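Search this site Type a word and press go

How to Be a Good Listener (Even When You're Bursting to Talk)

Hello again! I've got a question for you. When a friend is telling you a story, what is your brain doing? Mine used to be queuing up my own story, ready to jump in the second they stopped for breath. I once missed the whole of my cousin's news about her broken wrist, and I was sitting right next to her plaster cast!

Listening is a skill, like swimming or tying a bow, so you can get better at it with practice. Hearing happens by itself if your ears work. Listening is when you use your brain as well, and work out what the other person means and how they might be feeling.

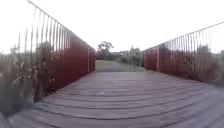
GROWING UP > FRIENDS AND FEELINGS

When I was at school in Prandside I had a teacher called Miss Goodall, and she taught us a trick I still use (I'm very old now, so that's a lot of using). When someone finishes talking, count to 2 in your head before you answer. Quite often they haven't finished at all. They were only stopping to think, and the best bit is still coming.

Another thing to try is asking a question about what they've just told you. Say your friend tells you her hamster is poorly. You could say, "My hamster was poorly once and we took him to the vet and he bit my dad!" It's a good story, but now everybody is talking about your hamster. Try "Oh no, what's wrong with him?" first. You can save the biting for later.

Your body listens too. Put down your game or your book and turn towards the person. Some people find looking at faces hard, and that's fine. You can nod, or say "mm", or just keep still.

I set myself a challenge last July. For one whole teatime I wasn't allowed to interrupt, and I lasted nearly 3 minutes. My brother timed me and was very smug about it. I'm better now, but puddings still set me off.

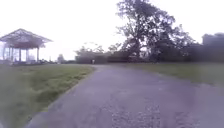

What should I do if I stopped listening by accident?

Tell the person and ask them to say it again. Something like "Sorry, I drifted off, what happened after the bus came?" works well. Everyone's mind wanders, grown-ups included, and most people would much prefer to repeat a bit than have you pretend.

If you'd like to practise, find a partner and take turns. One of you talks about your day while the other one only listens, then the listener tells it back. See how much you remembered, and swap over.

Comments (3)

Kelly Catterall
Did the telling back game with my two at bedtime. The little one remembered more than I did!

Aarne P.
i am 9 and i did the counting thing with my grandad. he talks for ages

Gareth Lockwood
Could you do one about saying sorry next please? Asking for my class.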